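**Marble tables – is yearly sealing worth paying for?**

**ronthorpe_rita** – Apr 27, 2025
The shop in Flundstead wants 400 a year to seal a round marble table, pale with faint veining. Detlef Nolte, who runs the place, told me it'll be "ruined by October" without it. Sounds like a sales line to me. Anyone actually skipped it?

**gokce_fan**
Skipped it for years. Wipe up spills, use a coaster, done. A bottle of sealer costs 20 and goes on with a rag.

**stonehead711**
Bad advice. Pale marble takes up oil and red wine, and once it's in, you're paying for a poultice. Mine came from Molano and I wish I'd sealed it sooner.

**gokce_fan**
Sealer doesn't stop lemon juice etching it though, does it? Half the "stains" people moan about are etching. Where's the proof that paying yearly beats a bottle?

**ronthorpe_rita**
Same sort of stone as this:
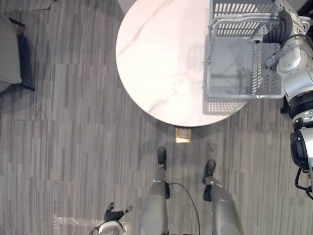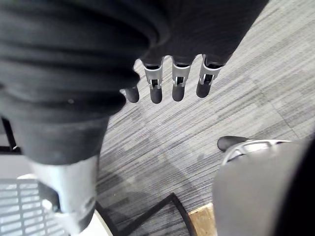
He also said the polish would "go" without his treatment, but couldn't say what was in it.

**stonehead711**
OK, that bit is nonsense. Sealer soaks in, it won't bring a polish back. Put a few drops of water on it and wait. If the stone goes dark, seal it.

**mrs_tuffet**
I was quoted 3,000 for a full regrind after listening to a shop like that. Said no. Table's fine.

**gokce_fan**
400 a year for a rag and a bottle. I'd want to see him do it first.

**ronthorpe_rita**
Trying the water drops tonight. Still not convinced by either of you.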